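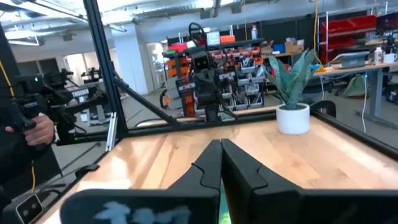 Callum Lennox waters the snake plant every 18 days, and he would like people to stop helping.

"There was a stretch in February when four of us were doing it," he says. "Very kind, very caring. The soil was like a bog." The previous plant went that way. It was a fern, a gift from a supplier called Forkov, and its pot was washed out and now holds cable ties.

Lennox looks after the workshop at Gostum, which means the benches, the shelves, the small parts and whatever has been left on top of any of them. He came from a furniture maker, Abbasi, where he spent 9 years sanding things other people had designed. He still runs a palm along a tabletop before he sits down at it.

The wooden tops were his idea, and he had to argue for them. The original plan was for something gray. "I said, you're going to be looking at this for eight hours a day. Have a bit of grain. You can sand wood. You can oil it. If someone drags a bracket across it, and someone will, that's an afternoon's work and it's gone." He admits they're shiny. When the lights are on full, people complain about the glare, and he tells them to move their chair.

The plant came later, after a meeting he describes as "a long talk about morale with no biscuits." He bought it himself and chose the white pot to go with nothing in particular. It has since been moved to a window, to a filing cabinet, to the top of a fridge and back to the table. He prefers the table. "People are more careful with their elbows when there's something alive next to them. Not much more careful. A bit."

Behind the table is the shelving, and on the shelving are the bins, in gray and orange, and this is where he gets serious. Gray is for things that hold other things together. Orange is for everything else. I ask whether a hinge is gray or orange, and he looks at me for some time.

"Gray," he says. "But I've had emails."

He inherited the bins from a company named Terier that was closing its stores, and paid $300 for the lot, labels included. The labels were in the previous owner's handwriting and described parts that Gostum has never stocked. It took him two weekends to peel them off. One was so firmly stuck that he gave in and left it, so there's a bin marked WASHERS (BAD) that he has never had the heart to fill.

The top of the shelving is a separate matter. Officially it is clear. "I write to everyone about it every spring," Lennox says, and he finds me this year's message, dated 22 April 2019. It is 40 words long and uses "please" twice. I glance up at the red container, the orange box and the white bottle.

"Yes, well," he says. "They've read it."

Would he change anything, given the money? Deeper shelves, he says, and a second sink - the one they have is shared with the coffee cups, and he has views on that too. He'd also like another plant for the far end, something with flowers, if he could find one that thrives on being ignored. Then he checks the soil with one finger, frowns, and asks who was in early this morning.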